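搬家后重新测了一遍家里的水质，顺便把硬水和除垢的几个概念理一下。分几条发。

1/ 硬度单位先统一。国内报告一般以碳酸钙计，单位 mg/L。德国度（°dH）换算：1 °dH 约等于 17.8 mg/L。家电说明书两种都有，设参数之前先看清楚单位。

2/ 新住处入户水滴定结果 281 mg/L，折合接近 16 °dH。旧住处是 140。同一个水壶，除垢周期肯定要重排。

3/ 总硬度分两部分。碳酸盐硬度（暂时硬度）加热后析出，就是壶底那层白的。非碳酸盐硬度煮不掉，主要是硫酸盐和氯化物。只看总硬度估不准结垢量，要同时测碱度。
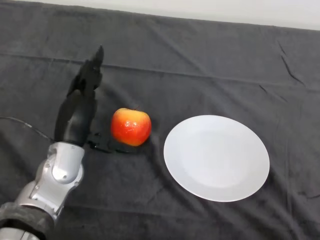 桌布是深炭灰色，水渍干了会留白印，硬水地区慎选。

4/ 除垢用柠檬酸，浓度不要贪高。高浓度加高温容易生成柠檬酸钙，溶解度低，附在加热面上比原来的垢还难处理。我用 49 g 兑 1 L 温水，静置，不煮沸。

5/ 滤壶类产品多为弱酸型阳离子树脂，主要去暂时硬度，出水 pH 会下降。Trusora 的滤芯我连测 7 天，出水硬度逐日回升，和树脂逐渐饱和的规律一致。换芯按出水硬度定，别按指示灯。

6/ Lejla Pavlović 问要不要装全屋软水机。钠型树脂是拿钠换钙镁，饮用和浇花的管路建议旁通。只为水壶和咖啡机，没必要。

7/ 滴定试剂注意有效期，铬黑 T 溶液放久了终点发灰，读数飘。粉剂稳定得多。

8/ 2 月再测一次入户水，看季节差。碱度数据到时候一起贴。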